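Can a robot do my washing up yet?

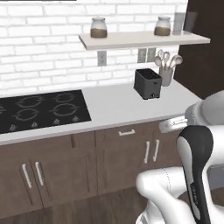

A simulated kitchen. Toaster, hob, jars on the shelf, robot arm bottom right.

Quick one, dinner's on. Akua Ankrah asked me last week if machines can do chores yet and I said no, then felt I should check. So, February 2020, my answer — sort of, in a computer.

Loads of the practice happens in made-up kitchens now. Makes sense. Drop 100 mugs, no mopping. But a rendered worktop is a tidy worktop. Mine has post on it, crumbs, a banana. Would an arm cope with that? Doubt it.

Lamisi Nutsugah reckons 5 years till one can make toast in a strange house. I say longer. Toast is fiddly! Bread bends, levers stick, bag has that silly clip.

Shop floors are diffrent. Same box, same spot, all day. Fine, I beleive that one.

Would I pay 2000 quid for one that only wiped the hob? Ask me after tonight's rice. More when I've read up on grippers.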